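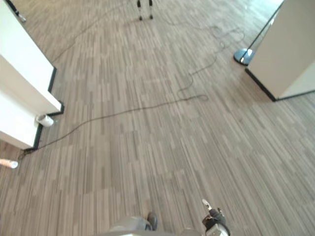 Someone wrote under my last post that getting up early is for people who like being smug before breakfast, and that a body which wants to sleep until nine should be left alone to do it. I have been thinking about that all day, partly because I used to say the very same thing, and with more swearing!

So, a little thread on becoming a morning person in my forties, which I never planned to do and which my whole family still treats as a phase.

It began in June, when the bus from Zundale changed its timetable. The one I had caught for years was gone, and the choice was a bus that got me in late or a bus that got me in so early that the lights were barely on. I picked early and complained about it to everyone I know, at length (sorry, everyone).

The first couple of weeks were awful. I put the milk in the cupboard. I cried at a weather report, and it wasn't even a bad forecast. If you're in that stretch right now, I'm sending you a big hug and I promise I'm not going to tell you to try a cold shower.

What helped me most was dull: going to bed. I know, I know. I'd been trying to move the morning while leaving the night exactly where it was, with one more episode and then a snack and then half an hour of reading about other people's kitchens on my phone.

These days I start winding down at 8, which sounds terribly early until you see how long I can take over it. There's tea, there's wandering about, there's the book I've been reading since winter and can never remember the plot of. By the time I'm lying down it's a perfectly respectable hour.
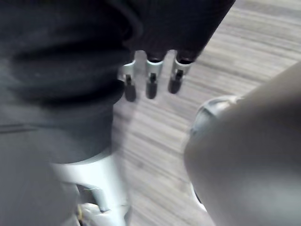 Soft gray folds, and I'm sleepy already.

A few of you asked about alarms. I have a little Shimada clock that was a birthday gift, and it lives on the far side of the room so that I have to stand up to argue with it. I did have a phase of using two alarms, and all that did was teach me to ignore the first one with great skill.

I also stopped making the morning earn its keep. When I started I had a list (stretching! Italian! a journal with prompts in it!) and I dreaded every line. I missed a day of Italian, felt guilty, missed another, and that was the end of Italian. Now the extra time is just time. I sit by the window with my coffee and watch the man across the street try to get a very old beagle down the steps, and then it's time for my shoes.

Speaking of coffee, if you're ever near the Grallano bakery, they open before everything else on that side of town and the almond rolls are still warm. I budget for one a week. I don't always keep to the budget.

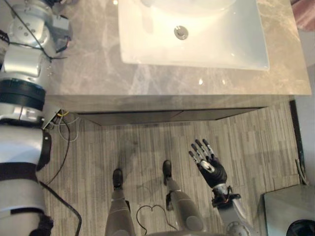 The part I didn't expect to enjoy was the walk from the bus stop. I go the long way, up Amura Street, past the allotments, and at that hour it belongs to joggers and blackbirds and one lady who waters her roses in a bathrobe. We nod. We've never said a word to each other, and I would be quite upset if she moved.

Now the less rosy bit. I'm no use to anyone after dinner. I've fallen asleep at a movie I paid for and at a concert I'd looked forward to for months, and my friends have been very sweet about moving things to lunchtime, but I do miss late nights, the kind where you're all in the kitchen and the good conversation only gets going once you've put your coat on.

And weekends! Every article says to keep the same hours all week. I've tried, I really have, and I would rather have a slightly groggy start to the week than give up lying there with the curtains closed, listening to the rain. You can take that as advice or as a confession.

So to the person who replied: I think you're right that some bodies want to sleep until nine, and if your life lets you do that, please sleep a little extra for me. Mine had a bus to catch, and we've mostly made friends with it.

If you've got an early routine that isn't a list of chores, tell me about it below. I'll be reading replies until my tea is finished, and the rest I'll get to in the morning, probably before you're up.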